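Workbench chat > Coverings and mats

Green cloth for small parts: yes or no?

bobbin_lane
I've put a teal cloth over the bench for gear work. Small blue bits show up nicely and stay where they're put. My only gripe is the fold creases.
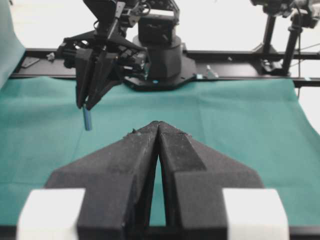 I've had 8 goes at ironing them out and the creases are winning. Does anyone bother?

ilidio_lobo
Creases are free parking bays. I'd leave them. A spur gear sits flat enough on cloth, and blue on green is easy to find even before tea.
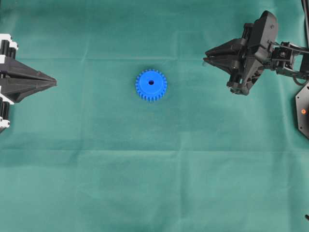

Re: Green cloth for small parts: yes or no?

t_pichler
No from me. Cloth sheds, fluff gets in the teeth, and you'll be at it with a toothbrush. I bought a rubber mat from Stestero and have been smug since January.

bobbin_lane
How much was the mat?

t_pichler
Less smug now. 675, with postage.

ilidio_lobo
For a mat!
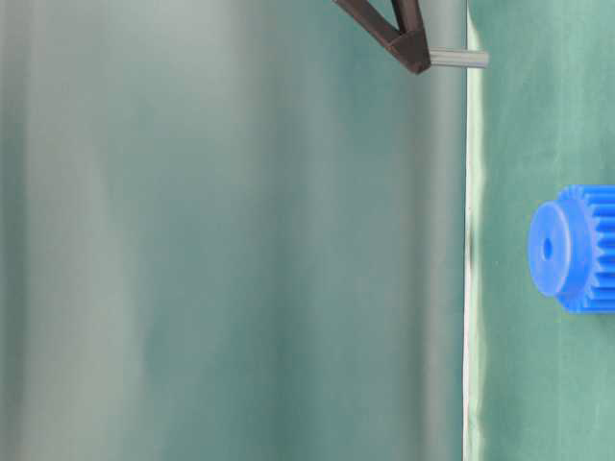

I'd want it to cut the gears for that. My cloth was a curtain from Emedby and it's done six years.

t_pichler
And how's the fluff?

ilidio_lobo
Thriving, thanks.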